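Blog > Making things > Robots

January 5, 2019

So the brick project is finally moving again! I said back in September that I'd have a decent pile of examples by Christmas, and, well, I had 60. Sixty is not a pile. But we've had two proper long sessions since then and the count is now 335, which I'm quite pleased with, even if eleven of those will have to go in the bin (more on that in a minute).

For anyone new, the idea is that the arms learn to pick up and sort bricks by copying us. We steer, the computer records the joint positions and the video, and later on Nullix – my name for the training script, don't ask – chews through the lot overnight. The more varied the examples, the better it copes when a brick is somewhere it hasn't met before. So I've gone a bit overboard with the table. There's a grid in red pen straight onto the white top, bricks in the cells in different colours, some of them stacked, and more than one arm in there at once. The base of the red and blue one is held down with duct tape and I'm not even sorry.

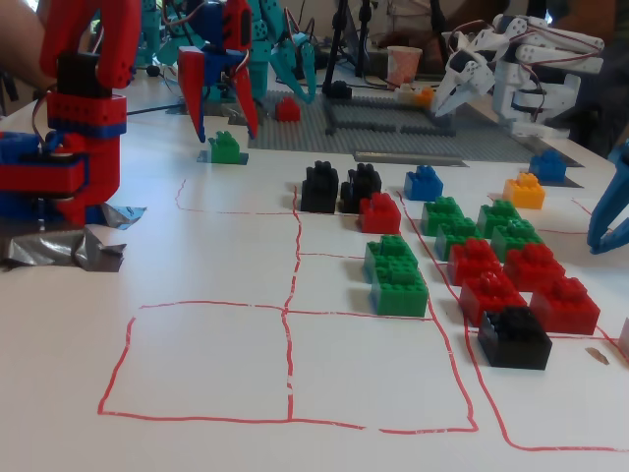 What eats the time is the resetting. An example takes hardly any time to record, but then every brick has to go back, and not back to the same place either, or the thing just learns one spot by heart. I started off shuffling them however I fancied and then noticed I always put the green ones on the same side. Now I roll a die for the cell – 6 is "choose again, but somewhere awkward" – and it's much fairer.

The eleven bad ones were all my fault. I'd bumped the camera between two runs and carried on for ages before I spotted it, so the view doesn't match the others. I did wonder about keeping them in as a bit of extra variety, but they're mixed up with a sticky joint as well, so out they go.

Next job is labelling, then a first go at training on the single bricks only. Stacks can wait until I've got a lot more of them. I'll put the numbers up when there are some.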